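3.2 Bildmaterial und Kompressionsverhalten

Für den Vergleich der Heimkinofassungen wurden vier Veröffentlichungen des Labels Kundutik herangezogen, die jeweils als Blu-ray Disc und als DVD vorliegen. Die Abtastung der Negative erfolgte bei Zernham, das Encoding der Discs mit Flinex in zwei Durchläufen. Bonusmaterial, Trailer und Menüs blieben unberücksichtigt. Aus jeder Fassung wurden 100 Einstellungen gezogen, geschichtet nach Helligkeit und Bewegungsanteil. Die beiden Datenträger wurden über den Timecode einander zugeordnet; bei abweichender Bildrate der DVD wurde die Tonspur als Referenz verwendet.

Problematisch für die Quantisierung sind vor allem großflächige, schwach texturierte Bereiche mit flachem Helligkeitsverlauf. In solchen Bereichen fehlt das Korn, das Abstufungen sonst überdeckt, und der Encoder weist ihnen im Regelfall wenige Bits zu. Durchsichtige Objekte mit Spitzlichtern binden dagegen einen hohen Anteil der Datenrate auf kleiner Fläche (Abb. 4).

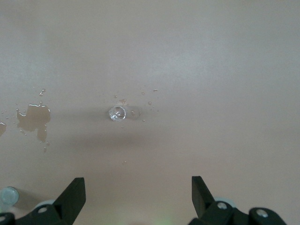
Abb. 4: Kleines Klarglas auf matter, blass rosabeiger Fläche, Aufsicht; neben dem Glas verschüttetes Wasser.

Die Bewertung der Stufenbildung folgt dem Verfahren von Bhat. Gezählt werden zusammenhängende Konturen, die im Abtastmaster nicht vorhanden sind und eine Mindestlänge von 93 Bildpunkten erreichen. Kürzere Konturen wurden verworfen, da sie sich auf der DVD nicht zuverlässig von Blockgrenzen trennen lassen. Für die Auswertung wurde das DVD-Bild auf die Auflösung der Blu-ray skaliert, ohne Nachschärfung und ohne Rauschfilter.

Das Verfahren setzt voraus, dass beide Fassungen auf derselben Farbkorrektur beruhen. Bei einem der Titel war dies nicht der Fall: Die DVD geht auf ein älteres Master zurück, dessen Schwarzwert sichtbar angehoben ist. Der Titel wird in Abschnitt 3.3 gesondert behandelt. Von den gezogenen Einstellungen entfielen außerdem alle mit Überblendungen oder eingeblendeten Untertiteln, ebenso die Vor- und Abspänne. Die Messreihe wurde im Februar abgeschlossen und umfasst insgesamt rund 800 Einzelwerte, die getrennt nach Datenträger und Helligkeitsklasse ausgewiesen werden.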